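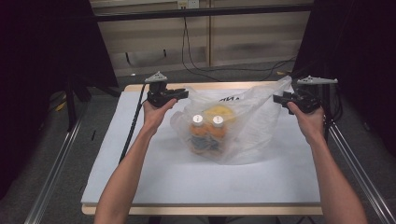

Can two drink bottles go in the same thin plastic bag?
Two bottles are fine in one thin bag as long as they stand upright, side by side, and go in before anything else.

Section 4. Packing and unpacking small orders in thin bags

Applies to: all Gravesell pickup counters using the Leta table and the thin white bag. For the heavy bag, see Section 5. For frozen goods, see Section 7.

4.1 Before you start

The sleeve the bags come in says they are "self-opening" and "counter-ready." Treat both phrases as decoration. The bags open when you open them, and a fair share of them come off the stack stuck to the next one. What you need on the table:

One bag, opened.
The order slip.
The items on the slip, and nothing from the next order.
A dry cloth.

Wipe the tabletop and let it dry. A thin bag sticks to a damp surface, and people then pull it free by the handles with the bottles already inside.

Note: The Leta table comes with a leaflet showing a "packing zone" in the middle of the top. We could find no mark on the table matching the drawing. Use the middle of the table and leave enough room on both sides for your elbows.

4.2 Opening the bag

1. Lay the bag flat with the opening toward you.
2. Rub the top edges between finger and thumb until they separate. Licking your fingers is not allowed, whatever the old training sheet said.
3. Put one hand inside and push the bottom corners out.
4. Stand the bag up and fold the top edge down once, like a cuff. It will not stay folded for long. It only has to last until the bottles are in.
5. If the bag will not stand by itself, leave it lying open and spread the mouth wide. You can set the bottles down on the bottom panel and draw the sides up around them.

The leaflet leaves out step 5 and shows a bag standing up like a paper sack. Ours rarely do. Drawing the sides up works just as well and is easier to teach.

4.3 Packing order

1. Check each cap by hand. A cap that turns easily goes back to the shelf along with its bottle.
2. Stand the bottles in the center of the bag, touching. A gap between them becomes a tilt once the bag is lifted.
3. Put tubes, such as creams and pastes, in next. Lay them flat against the side of the bottles with the cap end up if they will stay that way.
4. Put small wrapped items beside the bottles, never underneath.
5. Anything round goes in last and sits behind the bottles.
6. Fold the cuff back up and bring the handles together.

Caution: Do not drop items in from the top of the bag. Tubes split at the crimped end, and the split is often too small to see at the counter.

Some counters have been told to put every tube in its own little inner bag. We asked where the instruction came from and were pointed to a Divico sales page, which also sells the little inner bags. Use one when a tube has no seal under the cap. Otherwise skip it.

4.4 Unpacking for a check

Do an unpack check when the slip and the bag don't agree, when the customer asks, or when you didn't pack the order yourself and it includes anything in a tube or jar.

1. Set the bag down before you untie or open anything.
2. Spread the top and let the sides fall outward.
3. Lift out the small items first and lay them where you can read the labels. Laying them on top of the collapsed bag is allowed, and it keeps them together. 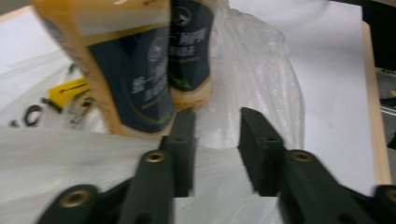

4. Turn each tube so its front label faces up and compare the full name with the slip. The size matters too. Two tubes from the same maker can look alike and differ only in the small print, and the slip uses short names that don't help.
5. Press each tube lightly near the crimp and look at your fingertip. If there is anything on it, set the tube aside.
6. Leave the bottles until last. They can stay standing in the open bag while you read their labels.
7. Tick the slip item by item. A single line drawn down the whole column does not count as a check, and we can tell when it has been done that way.

Note: Do not slide a full bag across the table to make room. The bottom seam is the weakest part, and dragging is how it gets weaker. Lift the bag or move the other things.

4.5 How much a thin bag will hold

The figure printed on the sleeve is a weight measured on a new bag hung from a hook. It does not cover corners, caps, or a person walking to a bus. We kept a log in February at the Ngau counter instead of taking the printed figure on trust. Out of 2,479 orders in thin bags, 619 were packed with bottles and loose items together, and 40 of those came back to the counter with a torn bag. The log does not say whether the tear started at the seam or the handles, as the form had no space for it, so please be careful about quoting it as proof of anything more than that mixed bags tear.

Until we have something better, use these limits:

Bottles: 2 per bag.
Tubes: as many as lie flat beside the bottles without being bent.
Glass: none. Use the heavy bag.
Boxes with hard corners: none if there is a bottle in the bag.

If a customer wants everything in one bag, offer the heavy bag. Putting one thin bag inside another is widely believed to double the strength. We have seen no test of it, and the inner bag tends to slip down and take the handles with it. If the customer insists, line up both sets of handles and hand the bag over from underneath.

4.6 Repacking after a check

1. Look at the bag before you use it again. Stretched patches show as cloudy streaks near the handles.
2. Hold the bottom seam up to the light. Any pinhole means a new bag.
3. If the bag is sound, leave the bottles standing where they are and pull the sides up around them.
4. Return the tubes and wrapped items as in 4.3.
5. Put the slip in last, facing out.
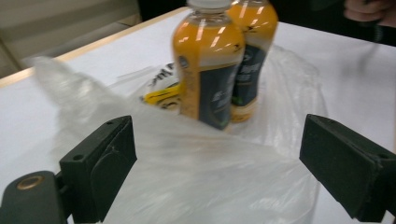

Sorin Grecu asks whether step 3 is worth the trouble, and would sooner take the bottles out, shake the bag flat, and start again every time. At the Ngau counter that is how it has always been done, and the bottles get a wipe while they are out.

We have left step 3 as it stands. Starting again is slower and puts the handles through one more round of pulling, but there is nothing wrong with it when the line is short. If a bottle is sticky, take it out in any case and wipe it, including under the rim of the cap.

4.7 Common problems

The bag falls over as soon as you let go.
The bottles are probably not touching, or a small item has worked its way underneath one of them. Open the bag, clear the bottom, and stand the bottles together again. Holding the bag up with one hand and packing with the other is a poor fix and ends with the slip on the floor.

A bottle leans against the side and stretches the plastic.
Move the heaviest loose item to that side. If there is no heavy item, twist the top of the bag half a turn before handing it over.

You cannot get the bag open.
Take another one. Put the stuck one at the bottom of the stack for a quiet hour. The "easy-open spray" sold for this left a film on the labels when we tried it and has been taken off the supply list.

The wrapper of a small item is crushed.
Replace it if the seal has opened. If only the wrapper is creased, show it to the customer before the bag is closed and let them choose.

The slip lists an item that is not in the bag.
Check the folds in the bottom corners before you go back to the shelves. Flat wrapped items slide in there and are hard to feel from outside.

4.8 Clearing the table

Remove empty and rejected bags after each order. Flatten them and put them in the soft plastic bin, handles inward. Wipe up any spill with the dry cloth first, then with a damp one, and dry the top again. Requests for changes to Section 4 go to Azra Nikolaidis, with the counter name and a copy of the slip if there was one.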